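Section 3. Working Alongside the Floor-Care Arm

This section applies to housekeeping and room attendants at sites where the Curness floor-care arm has been placed in service. It covers the division of work between the attendant and the arm, preparation of a room, and the handover at the end of a shift. Site supervisors should read it together with Section 2, Installation and Charging.

3.1 What changes for attendants

Before the arm is introduced, one attendant normally clears, wipes and inspects a room alone. With the arm in service, picking up items at floor level and wiping along the base of the walls are assigned to the machine. The attendant remains responsible for deciding what is trash, for all work above knee height, and for the final inspection. The arm does not sign off a room.

Sites should expect a settling-in period. At Pranddale, attendants worked in pairs with the arm for about 13 shifts before the rota was adjusted. Room allowances must not be shortened during this period. Attendants who previously did most of the kneeling work should be offered inspection duties first, and any change of duties must be recorded on the Karaca shift sheet.

3.2 Preparing the room

1. Hang the service card on the outside of the door.
2. Walk the room and remove anything fragile, sharp or personal from the floor. Place guest property on the bed or desk and note it on the shift sheet.
3. Set out the cleaning items the arm will need. Leave open floor between them so the gripper can close on one item at a time.
4. Check that any trim at the foot of the wall is firmly attached. Report raised or bent sections before starting.
5. Select the room type on the handheld unit and confirm the floor surface.
6. Stand outside the marked working area and press Start.

Note: Patterned wall coverings and veined or polished floors may require a longer first pass. Allow it to finish. Moving items while the arm is surveying the room will cause it to begin again.

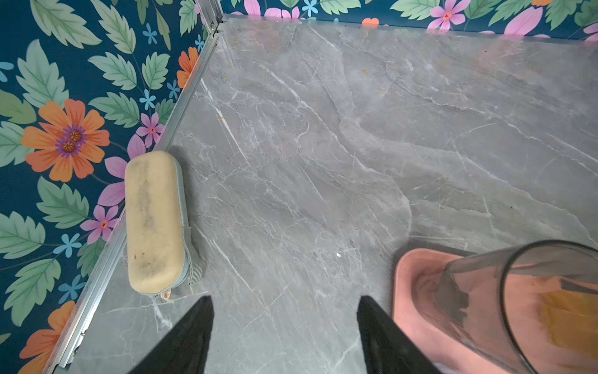
CAUTION: Do not reach between the gripper fingers while the status light is green. Press Hold and wait for the light to turn amber before picking up or moving any item within reach of the arm.

3.3 During operation

1. Remain within hearing distance. Attendants may carry out other work in the room, such as making beds, provided they stay outside the marked area.
2. If the arm pauses and sounds a double tone, it is asking for a decision. Read the message on the handheld unit and select Keep, Discard or Leave.
3. Change wiping materials when they no longer clean well. The arm cannot judge this reliably, and the attendant's opinion takes priority over the counter on the display.
4. Remove small debris by hand if it remains after the second pass.

Note: Decisions entered on the handheld unit are stored by room — never by attendant. They may not be used to measure individual performance.

3.4 Handover

1. Press Park and wait for the arm to fold.
2. Inspect the floor and the base of each wall.
3. Enter any missed areas on the shift sheet, with the room number.
4. Wipe the gripper fingers with a dry cloth. Do not use solvent.
5. Return the arm to its dock and check that charging has begun.

The Fesine service agent inspects the gripper every 2,000 operating hours. Attendants are not expected to carry out repairs. If a finger is loose or the arm makes an unusual noise, switch it off at the dock, attach the red tag, and complete the room by hand using the normal allowance for manual cleaning.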